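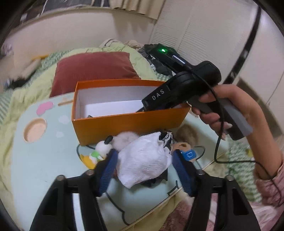 Attachment 1. White cloth between two navy-blue pads.

Ticket 2916
Subject: Reading log counts the same book twice after merge of editions
Product: Stikunix Reading Club, web version
Opened by: Ntombi Swanepoel, Parkside school library
Assigned to: Tudur Powell
Status: Waiting for customer

Ntombi Swanepoel wrote:
Good morning. Since the update of November 2021 our reading log shows wrong totals for the fantasy series. When a child finishes the first volume in paperback, the log adds also the hardcover edition. So the child has two books, but has read only one. We have 243 children in the club and they compare their totals every day, so you can imagine the discussions at my desk.

I have tried already the following:
Logged out and in again. No change.
Deleted the second entry by hand. It comes back the next morning.
Opened the log in another browser. Same totals.

The series by Pritchard is the worst. The one by Bamach is correct, I do not understand why.

Tudur Powell wrote:
Hello Ntombi, thank you for the clear report. Could you please tell me if the two Pritchard editions have the same series number on the book page? And do you import your catalog each night, or only when you have new books?
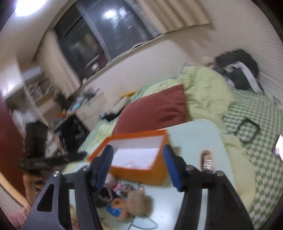 Please send me also the export file of one class, without the names of the children. A small class is enough.

Ntombi Swanepoel wrote:
The import runs each night at two. I have checked the book pages: the paperback has series number 1, the hardcover has nothing in this field. For Bamach we own only paperbacks, maybe this is the explanation. The export is attached, it has 108 lines.

Tudur Powell wrote:
I could repeat the error with your file. When the series number is empty, the import treats the hardcover as a new book and copies the "finished" mark to it. Please do these steps in this order:
1. Switch off the night import under Settings, Catalog.
2. Write the series number in all hardcover records.
3. Choose Merge editions, then Recalculate totals.

The recalculation is slow for a catalog of 1,560 titles, so please leave the page open until the green bar is full.

Ntombi Swanepoel wrote:
Steps 1 and 2 are done. In step 3 the merge is finished, but the button Recalculate totals is gray and I cannot press it. My account is "Librarian". Do I need a different role for this?

Tudur Powell wrote:
Yes, sorry, it needs the role "Club manager". I have added it to your account now. Please log out once, try again, and write me here what total you see for the first class.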